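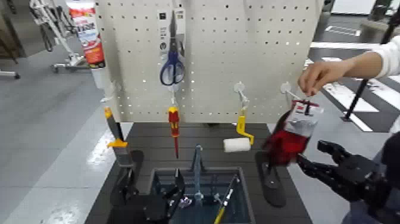 Figure 3. The pegboard station during the open day, with tools on the hooks, in the bin and in the left-hand stand. At the right, a person's hand holds the red and white package at the outermost hook.

4.2 The pegboard station at the Cullcombe open day

The second station which we report on was the one with the pegboard (Figure 3). It was prepared by Tanko Garba for the open day in Cullcombe in October, and it stayed in the same place in the hall from the opening in the morning until the last group went home. The task is easy to explain to a visitor. Objects such as one finds in a small hardware shop have to go onto a hook, into a stand or into the bin, and the two-handed robot and a person share this work at one table.

We chose a white perforated board because the visitors know it from shops and from their own garages. In our earlier trial in Kititz we had used closed boxes with a lid, and many people there asked what the robot was supposed to do. In Cullcombe this question came seldom. Visitors of every age group understood from the hooks what a finished board should look like, and some of them started to correct the position of an object before the guide had said a word.

The objects differ in how they have to be held. A screwdriver hangs by its handle with the shaft downwards and can be approached from several sides. The scissors were left on their retail card, so that the grip must be on the card or on the blue handles, and the card bends when it is pressed. The small paint roller is the object which Garba calls the difficult guest – its bent handle turns on the hook when one touches the roller cover, and the hand has to follow this turn. The red and white package was included as a soft counterpart to the rigid tools. It has a stiff header and a full lower part, and it tilts when it is held only from the top.

Each demonstration consisted of 5 objects chosen by the guide and lasted until all of them were in their place or until the guide stopped it. A group was allowed one demonstration and after this a short time for questions. In total 27 groups came to the station. The number of visitors counted at the door of the hall was 700, but this is the number for the whole open day, and we can not say how many of them stood at our table.

The guide's role was written down beforehand in a one-page script. The guide places or removes an object at the board when the group asks for it, says aloud what the next object will be, and keeps the other hand away from the table. Omolara Nwachukwu, who guided most of the groups, changed one point of the script during the morning. In the first version the guide had to step back completely before the robot moved. This made long pauses, and the people at the back began to talk about other things. In the second version the guide could stay at the right side of the board, and the robot moved at the reduced speed which is set in the Wundis controller for shared work. We keep the results of the two versions apart in Section 5.

The black oval stands on the table were added on the advice of our partner Okoro, who had used similar ones in a training workshop. They hold a tool upright, and a tool which is upright is easier to take than one which lies flat on a dark surface. The bin had a second purpose. It gave the guide a place for tools which should take part later, and visitors liked to choose from it. We did not fix in which direction a tool must stand in the bin, and this was perhaps a mistake, as the starting position of a tool was different for almost every group and a comparison between groups is therefore weak.

Three kinds of remarks were frequent in the notes which the guides took after every group. The first kind concerned speed, and the word "slow" was written down more often than any other. The second concerned the fingers. Children in particular wanted to know if the robot feels something when it touches a tool, and the guides did not all give the same answer. The third kind was advice: visitors told us from which side they would take the roller, or that the hooks should be further apart. We found this last kind the most useful, and two of these proposals have been taken over into the present arrangement of the hooks.

Some limits have to be named. The guides were members of our own group and were not neutral when they wrote the notes. The light in the hall changed in the afternoon, and we did not measure it. Finally, the visitors came to an open day by their own wish – their patience with a slow demonstration is likely to be greater than that of a shop assistant who has to fill a board before closing time.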